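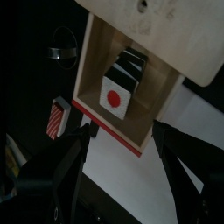
Wrist view, cube in the box opening, dot face toward the camera. Striped block to the left.

December, bench notes, equipment planning

Started the morning meaning to tune the approach angle and ended up doing the budget instead. The request for next year has to go in before the shutdown and what we had was a list of wishes on the whiteboard. Writing it out properly so I don't have to work it out again in the new year.

What we have now: one arm, one two-finger gripper, the small wrist camera, and the props on the table (wooden box, cubes, striped blocks and so on). The arm is fine. I don't want to spend on the arm. Nearly all the time I lose goes to the fingers, the camera and swapping things over.

Fingers

The black fingers are the second set. They are wide near the base, and when the wrist comes in at a steep tilt they cover a good part of the lower view. You can see what I mean at the top of the page. The cube is clear enough, but anything low and to the left is behind the finger. For a pick out of the box that is the side I care about.

Two ways to go. Fellex sells a narrow fingertip set that bolts to our existing mount, 100 a pair. Or we cut our own again. Last time cutting our own took most of a week with the test fits, and one pair cracked at the screw hole. I'm putting down three pairs from Fellex. That gives one on the gripper, one spare, and one to file down if we want to try a different tip shape. 300 total.

Ask Fellex whether the pads come glued on or loose. If they're glued we can't swap to the softer ones we already have in the drawer.

Camera

The current camera does the job in good light. Inside the box it struggles with black on shadow. The white face with the red dot is easy to find at almost any angle, but once the cube is turned so only black faces show, detection gets shaky against the back wall. Ran 13 black-face starts yesterday afternoon and wrote the misses in the run log, not repeating them here.

Options:
Wevum wrist camera, 696 with the bracket and cable. Better in low light going by their sheet, and the body is shorter, so it might sit closer to the palm.
Keep the camera and add a small light at the wrist. Much cheaper, but I worry about glare off the cube edges. They already throw streaks with only the room lights on.

I would like to try the light before asking for the camera. We have a strip from the old inspection rig that could be taped on for an afternoon. If it helps, the Wevum line comes off the request. If it doesn't, we have something to show when asked why we need it. Leaving it in the draft for now.

Tool changer

This is the one I went back and forth on. Tolentino quoted 769 for the manual quick-change plate, one robot side and one tool side. Extra tool sides are priced separately and they still haven't sent that number. Without it the quote isn't much use, as the whole point is having more than one tool ready to go.

Swapping fingers by hand now means the hex key, four screws, and redoing the offset afterward. It is the offset that eats the time. A plate that seats the same way every time would get rid of most of that. But how often do we swap? Going back through this notebook, less than I thought. Mostly when something breaks. If the narrow fingers work for both the cubes and the striped blocks, we might not swap at all in the spring.

So: tool changer goes on the second list, to be looked at again in the summer. Still chase Tolentino for the tool side price so it's on file.

Table and fixtures

Cheap stuff, but it always gets forgotten and then comes out of the consumables line.

— Second wooden box, same size as the first, so a worn one can be swapped without stopping. Check whether the shop has offcuts before buying board.
— Red tape for the rim. The low edge of the opening gets rubbed and the tape is what we line up on.
— Spare cubes. Kariter has plain ones in the right size. The felt and the dots we can do ourselves.
— Clamps for the box. At the moment it moves if a finger catches the edge.
— Matte cover for the tabletop, maybe. White is good for seeing shadows but it pushes the exposure, and the dark area past the table doesn't help either. Try paper first.

Where it stands

First list: fingers 300, camera 696. That makes 996 before shipping, plus fixtures once I have the Kariter price.
Second list: tool changer 769, tool sides unknown.

If we are told to cut, the camera goes before the fingers. I'd take narrow fingers with the old camera over the other way around.

To do before it goes in:
Tape the light strip on and rerun the black-face starts, same positions
Email Fellex about pads and lead time
Email Tolentino again
Measure the box inside and out, write the numbers on the bottom in pencil
Ask if shipping counts against our line or the general one

4:30, strip light found, but its power supply has the wrong plug. Adapter is in the other room. Doing it first thing tomorrow.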